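Blog > Old Paper > Digests and Pulps

4 minute read

The December issue of Hikeck Mystery Digest finally came in the mail, so I can stop hunting for it. I paid 12 dollars, which is more than I like to pay for a digest with a chipped spine, but the pages are all there and the staples have been left alone.

Hikeck was a small title. It ran short crime stories, mostly by people who never published anywhere else, with one longer piece per issue to fill out the back half. The longer piece in this one is "The Krūmiņa Inheritance," credited to Paul Voltow. Voltow was a house name. At least two writers used it, and the one here is the better of them. He keeps his paragraphs short and he lets the detective be wrong for most of the story.

The plot is simple. A widow named Krūmiņa leaves a boarding house to a nephew who may not exist, and a lawyer hires a man to find him. The ending comes too fast. I suspect it was trimmed to make room for the ads, which take up a lot of the last signature.

There are three other stories. "Cold Change" is a bus station robbery and moves along well. "Sulen's Alibi" has a good first page and then turns into two men talking in a car. The third is a 3,000 word filler about a stolen violin, and I had forgotten the name of the thief before I put the issue down.

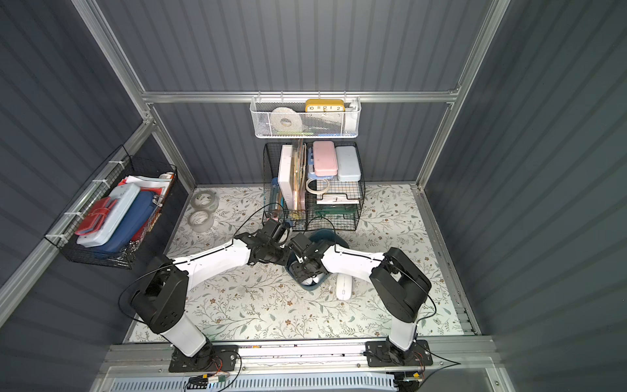
Aušra Ramanauskas wrote to me that I have the Voltow question backwards, and that the short paragraphs belong to the other man, the one who did the racetrack stories. She has the April issue and says the two styles sit side by side in it, one under the Voltow name and one under a byline she thinks is real. I don't have April. If she is right I will have to redo my checklist from the beginning.

The cover is unsigned. It shows a woman on a staircase holding a telegram, and no such woman or telegram appears in any of the stories. The same painting was used again on a paperback, flipped left to right and with the wallpaper painted out. Mārtiņš Stankevičius sent me a scan of that one last spring.

The letters page is worth reading. One man complains that the magazine has gone soft and asks for his 90 cents back. The editor prints his full address.

I still need April and the two summer issues. I have doubles of several later numbers and would rather trade than sell. Condition doesn't matter much as long as the letters page is there.

Get new posts by email. Enter your address to subscribe. You can unsubscribe at any time.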